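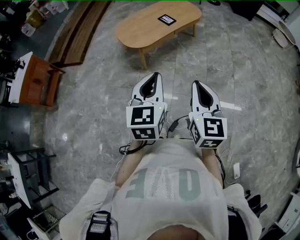
White T-shirt, gray tile, both hands full

About Lulari

Lulari is a website about television talk shows, the comedians who host them, and the stories that get told on them. We started it because we had stopped believing most of those stories and wanted somewhere to check.

You know the kind of story we mean. An actor sits down on the couch and remembers the night he slept at the train station before his big audition. The host shakes his head, the band plays something soft, and by the next morning the train station is in every profile ever written about the man. Did he sleep there? Maybe. In an older radio interview it was a bus station, and in the one before that he stayed with an aunt. We like the aunt. She never makes it onto the couch.

We are fans, for the record. People write in to ask why we bother if we hate talk shows so much, and the answer is that you can't watch this much of something you hate. We just don't see why a warm story should get a free pass for being warm, and we are tired of entertainment sites that copy down whatever was said the night before, put "opens up" in the headline and call it news.

What we publish

Most of what you'll find here falls under The Couch File, our running archive of talk show anecdotes. Each entry takes a single story, gives every version of it we could find, in order, and then says how well it holds up. There are 92 entries at the time of writing. We don't add one until we've seen or heard the versions ourselves, so it grows slowly, and readers who want us to cover last night's episode by lunch will be happier somewhere else.

We also run reviews of new shows and specials. We don't use stars or scores. We tried them in the early days and found that we spent more time arguing over half a star than over the show, and the comments under each review were only about the half star.

There is an interview section too, and it is short. Publicists tend to read The Couch File before they answer our emails.

How we check things

We begin with the episode. If we can't get the episode we say so at the top of the piece, and we don't lean on clips. Clips are cut by somebody, usually the show's own marketing people, and what gets cut is the bit where the host says "wait, I thought that was your brother." After that we look for earlier tellings in print, on radio, in DVD extras and in old fan newsletters, which are a better source than they get credit for. Then we write to the person's office and ask. Mostly we hear nothing. A few have written back politely to say the story is "true in spirit," and we print that as it was sent.

We don't call people liars. Memory is bad, pre-interview producers push for a better ending, and after a comic has told a bit on the road for years it is hard even for the comic to say where the real night stops. What we will say is that two versions don't match, and that the later one happens to be funnier. You can make up your own mind from there.

Who we are

Lulari is edited by Osamu Kubo, who spent a long stretch as a segment researcher on a daytime show he has asked us not to name. His job was to phone guests the day before taping and find out which stories they had. He says he can't remember ever being asked to find out if they were true. He writes most of the longer Couch File entries and has the last word on all of them.

Hinata Honda reviews stand-up specials. She has little patience for crowd shots of famous people laughing and mentions them more often than Osamu would like.

Wakana Oda looks after the archive: the recordings, the transcripts and the index. If you have ever received an email asking whether your late uncle's tapes are still in the garage, it came from her.

Isamu Imai handles corrections and reader mail, and he also runs the site itself, meaning that when a page goes down he is the one who gets told about it, normally by several people and in capital letters.

Natsumi Sakamoto covers the business side: ratings claims, syndication deals, "most watched ever" announcements and so on. She doesn't trust any number that arrives in a press release and has a column saying so, which you can find under Nomura. (Nomura is just what the column is called. It was named after the street her first apartment was on and there is no more to it than that.)

All of us have other jobs. Nobody here is paid a full salary by the site, and if that ever changes this page will say so.

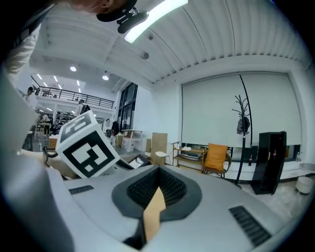

Skulter, November 24, 2021

A note on the archive, added by Wakana

We used to say on this page that our archive held "thousands of hours" of talk television. I asked where the phrase came from and it came from us, in a grant application we didn't get. So I sat down and went through the shelves. We have over 200 recordings that play from start to finish. There are others that play in part, and some boxes I haven't opened, and I'm not going to guess at those. A site that goes after other people for rounding up had no business doing it on its own About page, and the line has been removed.

While I was in there I also took out "the leading source for talk show history." I don't know who would be second.

The recordings are mostly home tapes donated by readers, with the commercials left in. I get asked to trim the commercials and I won't. They are often the best way to date an episode, and more than once a station promo has shown that a tape labeled as the premiere was a repeat. If you're thinking of sending something, please write first and don't mail originals until you've heard from me. Labels are helpful even when they're wrong.

Money

Our bills are paid by reader memberships and by a small amount of advertising sold through Lilell, an ad service that we don't control very closely and sometimes wish we did. If you see an ad for a show next to our review of the same show, that's how it got there. Studios can't buy a review, a kinder review or a later review. One asked in August if a Couch File entry could be held until after a premiere, and it went up the same afternoon.

We accept screeners and press tickets and we say so in any piece that used them. We don't take travel, hotel rooms or gift bags. Hinata would like it known that the gift bags are not very good.

Corrections

We have had to withdraw three Couch File entries outright. In each case we'd said that a story changed over time when the truth was that we had missed an early version that matched. The original entries are still up, crossed through, with the missing source added at the top. Another 11 have been corrected in smaller ways, mostly dates and air times, and Isamu keeps a list of those on the corrections page.

If you think we have something wrong, write to the corrections desk and tell us what you saw or heard and where. "I remember it differently" is interesting to us, but it won't change an entry on its own – we hold guests to that and it would be odd to go easier on readers. A tape will do it, or a clipping, or even a ticket stub if it has a date.

Pitching us

We take outside writing when we can pay for it, so check the pitch page before sending anything. We don't want lists of heartwarming moments, and we don't want pieces built on one unnamed person who was "in the room." Tell us which story you want to look at and which versions you already have in hand. A single version is a fan letter, and we get plenty of those, several of them about Osamu's old show, which people keep guessing wrong.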